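# Le silence se facture au mois

À Prenton, la salle de sport a coupé la musique en septembre. Le gérant voulait économiser la redevance, les abonnés ont cru à une philosophie, et depuis on vient de deux vallées plus loin pour soulever de la fonte dans un recueillement de chapelle.

Le phénomène a désormais ses marchands. Gukix vend un minuteur sans sonnerie, qui clignote d'un air de reproche. Chez Brandão, on propose des disques gainés, 15 kilos la pièce, posés au sol avec la discrétion d'un chat obèse. Comptez 700 euros le lot, livraison bruyante comprise.

Reste la question des gens. Un homme qui pousse une barre produit des sons qu'il ne ferait devant aucun membre de sa famille, et que les basses couvraient jadis avec tact. Beaucoup ont donc fini par s'entraîner chez eux, entre la chaudière et les skis, où l'on gémit en paix et où l'on fait le ménage soi-même.
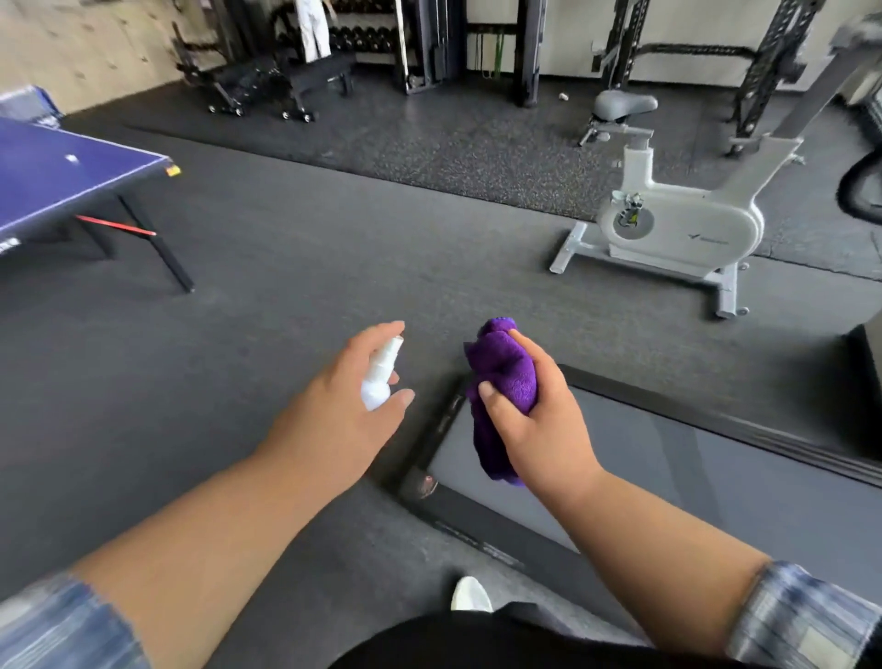
Emlyn Mathias, lui, regrette la techno : sans elle, dit-il, il entend ses genoux, « et ils ne sont pas d'accord entre eux ». Il a tenu 2 semaines, puis s'est inscrit à Zurkdale, où les enceintes grésillent dès six heures du matin.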